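Prilteck Data Collection Services
Pre-Session Safety and Quality Inspection: Cloth Handling Station 2
Site: Fuentealba
Inspection period: November
Inspected by: Fidel Salinas
Reviewed by: Maximiliano Maldonado

Scope

This checklist applies to stations where operators guide a robot arm through cloth handling tasks and the recordings are kept as training examples for the Lustora learning system. It is to be completed before the first session on Monday and again after any change to the arm, the gripper, the wrist camera or the table. Items are marked Pass, Pass with comment, Action required or Not applicable. An item marked Action required closes the station until the reviewer has signed the release line.

Section A. Work area

A1. Floor marking around the arm's reach complete and visible. Pass.

A2. Walkway behind the operator's chair clear. Pass with comment. A supply cart was parked in the walkway on arrival and was moved to the storage bay before the inspection continued. The cart has a marked space and should be returned to it at the end of each shift.

A3. Table secured and level. Pass.

A4. Table surface free of splinters, raised edges and adhesive residue. Pass with comment. Tape residue was found near the rear corner and removed. Operators are reminded that start positions are to be marked with the removable dots supplied by Fustska and with no other material.

A5. Emergency stop within reach of the seated operator. Pass.

A6. Second emergency stop at the observer's position. Pass.

Section B. Arm and gripper

B1. Emergency stop tested with the arm in motion. Pass. Both stops were tested, and the arm halted each time.

B2. Speed limit set to the value posted for cloth tasks. Pass.

B3. Gripper fingers firmly attached, with no cracks or sharp edges. Pass.

B4. Finger pads clean. Pass with comment. Lint had collected on the inner side of one pad. Pads are to be wiped at the start of each session and whenever a new cloth item is brought to the table.

B5. Cables along the arm clipped and free to move through the full range. Action required. One clip near the wrist was loose. It was replaced during the inspection and the item was checked again. Released, M. Maldonado.

B6. Lower travel limit confirmed, so that the fingers cannot press into the table. Pass.

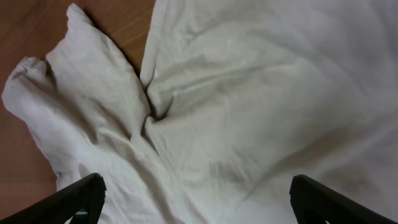 Section C. Cloth items and starting condition

C1. Items in use match the station list. Pass. The list for this station has 32 items.

C2. Items free of pins, metal fasteners and loose threads long enough to wind around a finger. Pass with comment. Two items were withdrawn for loose threads. They may return to the list after trimming.

C3. Starting condition varied between examples. Pass with comment. The instructions call for the cloth to be dropped or pushed together by hand before each example, so that the system does not learn from a single arrangement. In the recordings reviewed, one operator had placed the cloth in nearly the same way several times in a row. The operator has been advised. The affected recordings remain in the set but carry a note.

C4. Hands withdrawn from the marked area before the arm is enabled. Pass. Observed over 11 consecutive examples.

Section D. Recording

D1. Wrist camera lens clean and mount tight. Pass.

D2. Exposure fixed before the session. Pass with comment. Pale fabric can lose its fold detail when the exposure is set against a dark table. Set the exposure with the lightest item on the station list in view, and do not change it between items.

D3. Camera and arm clocks in agreement. Pass.

D4. Failed attempts labeled and kept. Action required. The operator guide states that a missed or dropped grasp is to be saved with the label "failed." The session log showed that some failed attempts had been deleted at the station. Delete permission has been removed from operator accounts. Released, M. Maldonado.

D5. Count of saved examples agrees with the session log. Pass. Both show 699.

Section E. Operator

E1. Operator trained on the current guide. Pass.

E2. Sleeves, lanyards and jewelry secured. Pass.

E3. Breaks taken as scheduled. Pass with comment. One afternoon break was missed when a session ran long. Supervisors are to end the session at the scheduled time even if the item list has not been completed.

Open items

Trim and recheck the two withdrawn cloth items. Responsible: F. Salinas.
Order spare cable clips for the wrist section. Responsible: F. Salinas.
Add the exposure instruction in D2 to the printed card at the station. Responsible: M. Maldonado.

Result: Station 2 released for use. Completed checklists are to be kept in the station binder, with a copy sent to the site office by 4:00 p.m. on the day of inspection.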